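Pencil

A pencil is a stick of something that leaves a mark, wrapped in something that keeps your fingers clean. That's my definition, anyway, and I've been writing for this little wiki long enough that Nouhaila Benmoussa lets me keep it. I use pencils every day (mostly for crosswords and grocery lists) and I'm very fond of them!

What's inside

Everybody calls it lead, me included, but the core is graphite mixed with clay. People who first dug up graphite took it for a kind of lead, and the name stuck. More clay makes a harder core and a paler line, more graphite makes a softer, darker one. The mix gets pushed out into thin rods, baked, and usually soaked in wax so it glides.

Hard and soft

In the US you'll mostly see a number, and the No. 2 is the one we all had in school. Elsewhere it's letters -- H for hard, B for black, with HB sitting in the middle. I draw with a 2B and press too much. Ehab Slaoui, who edits the ink pages, likes an H so pale I can hardly read his notes.

What you lean on matters as well. A bare desk gives a crisp, thin line, and a few sheets of scrap under the page make the same pencil feel a whole grade softer. I like a smooth, matte top for letters and a bit of padding for sketching.
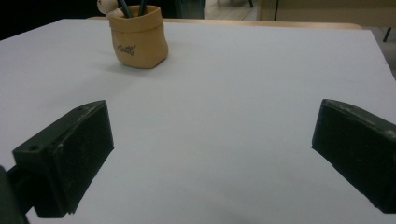
The wood

Cedar is the classic, and incense cedar is the one I'd pick, partly for the smell. It's soft, it sharpens without splintering, and the grain runs nice and straight. Makers cut grooves in a thin slat, lay in the cores, glue a second slat on top and then shape the sandwich into separate pencils. Basswood is common in cheaper ones. Six sides is the usual shape, and it does help on a sloping desk.

Sharpening

A hand sharpener is fine for most of us. Artists often use a knife, which leaves a long bare point that's lovely for shading and snaps if you so much as look at it. I get 12 good turns out of mine before I have to empty it.

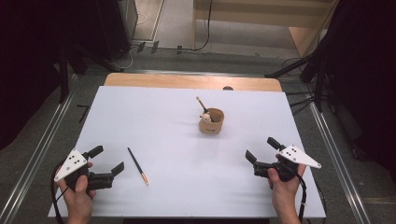 A sharpened pencil on a white board, near a small wooden cup.

Erasers

Bread crumbs came first, then rubber. I still keep a kneaded one in my coat.

See also: Charcoal, Crayon, Ink

Last edited 5 Aug 2023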